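How to Testify on a Bill Without Losing Your Nerve

I signed up to speak on a housing bill in May and had no clue what I was doing. If you've never done it either, here's what worked for me.

First, find the bill number and look up the committee hearing. Sign up early! Our list closed at 67 names and my neighbor Gizella Major missed it by a few minutes (she sent written testimony instead, and that counts too).

Next, write it down. You usually get 3 minutes, so I kept mine to one page. Start with your name, your town and your position – "I'm from Anmont and I support this bill" is plenty. Then tell one story from your own life. I talked about my rent going up, and I left the policy talk to the tenant groups.

Read it out loud with a timer. I did it in the kitchen until I stopped tripping over the long words, and cut two sentences that I kept rushing.

On the day, log in early, mute yourself and keep your page next to the screen. Hearings run late, so have a snack handy. I was told 1 p.m. and got called at 4:20.
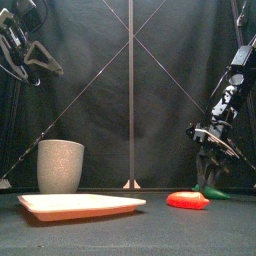 Two robot arms, one on each side of the workspace.

If a member asks something you can't answer, say you'll follow up, and then do it. I emailed the committee clerk that same evening with my numbers and got a nice short reply. Save a copy of whatever you send, and check the bill page for the vote.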